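Desumness Opens Parts and Service Depot in Vistville for Stacked Laundry Equipment

VISTVILLE - Desumness, a supplier of replacement parts for household laundry appliances, has opened a parts and service depot in Vistville. The site holds 1,461 stocked part numbers for front-loading washers and dryers and will handle field orders for the surrounding area beginning in March.

The depot occupies 558 square meters in the former Prantl building and replaces a shared counter at the company's Wikelau warehouse. Wikelau remains the main distribution point. Orders placed before 2 p.m. at either location are picked the same day.

Stock at Vistville is weighted toward dryer components: door seals, hinge and latch assemblies, drum rollers, belts, lint filters and thermostats. Washer stock is limited at opening to pumps, inlet valves and door gaskets. Control boards for both appliance types will continue to ship from Wikelau.

"Apartment buildings in this area use a lot of stacked units, with the dryer on top of the washer," said Mared Gethin, service manager for Desumness. "Access is tight, and a technician who finds a worn seal wants the part that afternoon. A two-day wait means a second visit and a second trip charge."

The service side of the depot has four test bays wired for ventless and vented dryers. Each bay can run a full drying cycle with temperature logged at the drum inlet and outlet. Customers may bring in detached assemblies for inspection. Complete machines are accepted by appointment only and must be drained before delivery.

Desumness has also revised its dryer maintenance sheet, supplied with every filter and door seal sold at the depot. Users are advised to:

- clear the lint filter after each load
- wash the filter in lukewarm water once a month and let it dry fully before refitting
- wipe the door seal and inner rim with a damp cloth
- keep packing material, plastic film and foam-backed items out of the drum during operation
- check that the door latch closes without force

Technicians are asked to cover the top and control panel of the lower machine before removing parts from the dryer above it. Padding should be taken away before either appliance is switched on.

Trade accounts held at Wikelau are valid at Vistville with no new application. Opening stock includes over 100 lint filter types. A printed catalog listing 1,580 parts, including those shipped from Wikelau, is available at the counter on request. 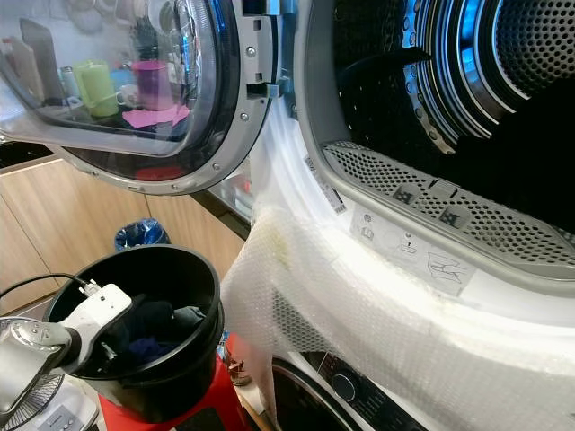 Counter hours at Vistville are 7:30 a.m. to 4:30 p.m. on working days. Returns of unused parts are accepted in original packaging with the order number. Media and trade inquiries should be directed to Mared Gethin at the Vistville depot.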